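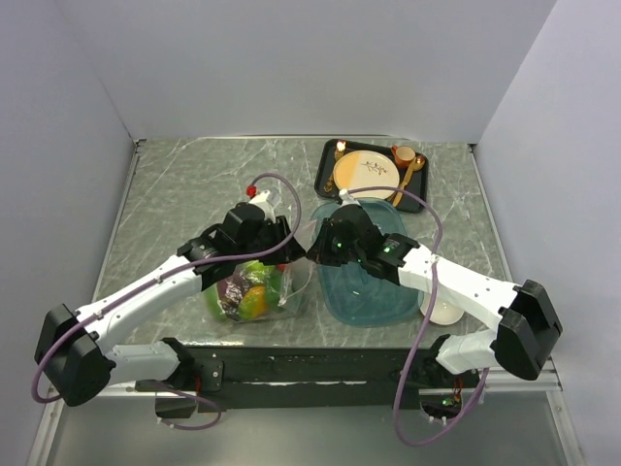 A clear bag of produce and the teal tray, on the marbled tabletop at Arnelau.

I had been meaning to get out to the Arnelau open day for years, and every year something came up (a cold, a wedding, the one January when the road was closed for snow and I turned back at the gas station). This time I made it! I drove out on 23 January 2022 with a thermos of tea, a bag of pretzels and my friend Aleksandra Kwiatkowski, who had signed us both up before I could find an excuse.

If you don't know Arnelau, it's a long brick building on the edge of Fondell that used to make shoe boxes and now makes a whole lot of the stuff your kitchen play set came in. Trays, bins, little baskets, bags, the printed cards that go in the bags. They also pack sets for other companies, and that was the part I wanted to see, because I have run the toy table at our library's family mornings long enough to have strong feelings about how pretend food is packed.

Parking was easy. There's a gravel lot behind the building and then a second one across the street by the Donnelly bakery outlet, and if you have any sense you park in the second one and buy rolls on the way out. We had no sense and parked on the gravel, and had to walk back over later with our rolls in our coats because it had started sleeting.

Check-in was a folding table with name stickers and a bowl of peppermints. The groups were supposed to be capped at 30 people, but ours felt smaller, mostly parents and a few retired folks who had worked in the building back in its shoe box days. One man kept stopping to show his wife where the glue room had been. I liked him a lot and I wish he'd been the guide, although our guide was perfectly nice and very patient about questions.

We started in the molding hall, which is warm and loud and smells like a new shower curtain. They hand you foam earplugs and you have to lean in close to hear anything, so I can only report that there are big machines and that trays come out of them. I did catch that they can run 4,000 trays in a shift when everything goes right. A bin of rejects stood by the door, all a bit warped, and Aleksandra asked if she could have one for her seedlings. She could! It rode home on her lap.

After that you go up a ramp to the packing rooms, and this is where I slowed down and got left behind by the group twice.

The packing table in the photo is my favorite thing from the whole visit. I know that sounds silly, but look at that tabletop, gray with white veins running through it like a fancy kitchen counter. I'd pictured scratched plywood and masking tape. With the pale lavender-gray walls around it you could almost be in somebody's remodeled pantry, and all that bright toy produce just glows against it. There's a purple eggplant-looking one in the bag that I wanted to put straight in my pocket, and a yellow-orange fruit sitting low down in the bag that I could not put a name to. Aleksandra said mango. I said peach. We argued about it as far as the coat rack.

I have opinions about bags, so bear with me. A clear bag is a wonderful thing on a toy table. Kids can see what's in it, they can point, they can ask for the purple one. The trouble is that thin plastic wrinkles up and catches the light, and after a month of small hands it looks like something you'd throw out. At the library we went through so many that I switched to drawstring mesh, and then we lost the peas, because of course the peas go right through mesh. So I was glad to see a clear bag and a tray on the same table. To my mind that's the answer: bag for storage, tray for play. The teal one was just the right sort of see-through, too, enough that a three-year-old can tell from the side whether there's anything in it.

I asked the guide whether families keep the bags once the set is open, and she laughed and said they had 27 letters in the office on that exact subject. People want a zipper. People want a bigger bag. One person wanted the bag to be a different green. I felt very seen, and also a bit worried that one of those letters might be mine from a while back.

The next room over was cards and labels. It was quieter in there and I could have stayed all afternoon. They had a wall of old card designs going back to when the brand was called Plulasus, with wobbly hand-drawn carrots and a tomato with eyelashes. You could buy a pack of reprints for two dollars. I bought three packs. One is for the library, one is for my niece, and one is for me and will be going on the fridge.

Then there was a kids' corner, a rug with play kitchens all over it and a heap of loose fruit and vegetables to sort into baskets by color. It was a zoo, in a good way. A little girl in rain boots had decided that lemons were money and was buying up everything in sight, and a boy had filled a saucepan with nothing but onions and wouldn't be talked out of it. I sat on the floor and got sold a cucumber for five lemons.

A few practical bits if you're thinking of going. The tour takes longer than they say, closer to two hours if you dawdle like me. Strollers are fine everywhere except the molding hall. There's one restroom for visitors and it's at the far end past the card room, so go before you go up the ramp. The café is a coffee urn and a tray of oatmeal bars, and the oatmeal bars were gone by the time we got there. Bring cash for the seconds shop, their card reader was down and there was some grumbling in the line.

The seconds shop, by the way! It's a single room by the exit with shelving up to the ceiling and a sign claiming 2,000 odd pieces in stock. I came away with a box of mismatched vegetables, a strainer with no handle and a perfectly good teapot lid. There's no teapot. I'm going to find one for it.

Aleksandra wants to come back for the spring open day in May, when they put tables outside and let you fill a bag for a flat price. I've already written it on the calendar by the phone. We'll park across the street that time and get the rolls first, the ones with the poppy seeds, if they haven't sold out by then.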